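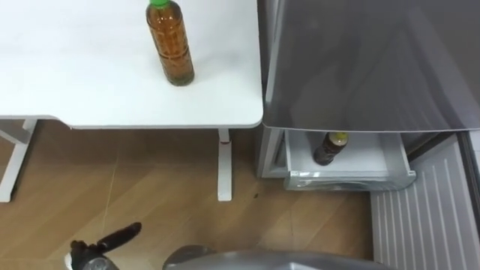 White table, rounded corners.

Arkberg Folding Picnic Rug, Large

A rug for people who like the idea of sitting on the ground more than they like the ground. The top is brushed fleece in a charcoal check. The underside is coated against damp, so last night's dew stays with the lawn where it belongs.

It opens to 2000 mm by 1300 mm, which fits two adults lying down or one labrador. Folds in thirds, then rolls, then goes under the strap. Most people get there on the second go -- the strap is longer than it looks.

Weight: 779 g
Colour: charcoal check, or a green we've stopped trying to name
Care: cold machine wash, line dry, keep away from the dryer
Carry strap: grey webbing with moulded handle

Stock of the green is low until July. Charcoal ships from our Wernen warehouse within 2 working days.

Customer review, Chang-ho So: "Took it to the cricket. Rug excellent. Cricket less so."

Spare straps are sold separately -- see Accessories. Returns accepted if unused and free of grass, sand and potato salad.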